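Flotora Laundry Clips

Hi, and thanks for opening the readme before the zip! I'm Apinya Yimyam and I put this set together with Lamduan Srisuk, who did most of the driving while I did most of the sorting. It's a pile of short robot recordings, all of them laundry, and it grew out of an argument the two of us have been having since April: can a machine do the wash yet? (Lamduan says nearly. I say have you seen it try to pick up a sock?)

What's in it

There are 1000 clips in the main folder, which is called mukmont for reasons that made sense at the time. Each one is a single small chore from start to finish: open the washer door, take something out, drop it in a basket, shut the door again. A second folder, nastus, has 200 more where things went badly enough that we stopped by hand. Please don't skip that one. It's the folder I go back to most, and if you're training anything you'll probably want it too.

Every clip comes with wrist video, joint positions, how far apart the fingers are, and one line of plain text saying what the arm was supposed to do. I typed those lines myself, so expect a few typos, and expect "towel" and "cloth" to mean pretty much the same thing.

How it was recorded

A person steers the arm the whole way through. I get asked about this a lot, so let me be clear — none of the clips in these two folders show a robot working on its own. We wrote a little steering program called Smadi for it, and it's in the tools folder, with a config file that you'll have to edit because my paths are still in there. Sorry!
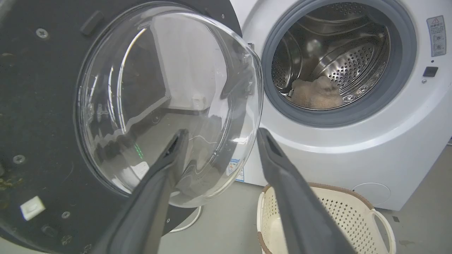
Getting into the drum is the hard bit. A person just leans over and grabs, but the arm has to come in past the door and over the rubber lip, and then the wrist camera is so close to the fabric that there's hardly anything to steer by. Lamduan got good at coming in high and then dipping. I never did, and you can tell my clips from hers (the column called driver says who, if you'd rather not guess).

Soft things are also no fun for labels. A mug is either in the fingers or it isn't. With a towel you might have one corner, and we went back and forth on whether that counts as a grab. We settled on yes if the towel left the drum, so please read the success column with that in mind.

So can they do it?

We trained a small model on 700 of the main clips and kept the other 300 back for checking. Taking out one towel: pretty good, slow. A mixed load: no. It takes the top thing and then goes fishing for a while. I wouldn't trust it with a sweater I liked, and shutting the door afterward is still a coin toss.

Known problems

The time stamps in nastus drift a little toward the end of the long clips. Some of the text lines say "left" when they mean the robot's left, and some mean mine. I've fixed the ones I found. There's also a lot of one washer in here, so don't expect a model trained on this to cope with a top loader.

If you find something else, open an issue and give the clip number. Lamduan usually answers before I do.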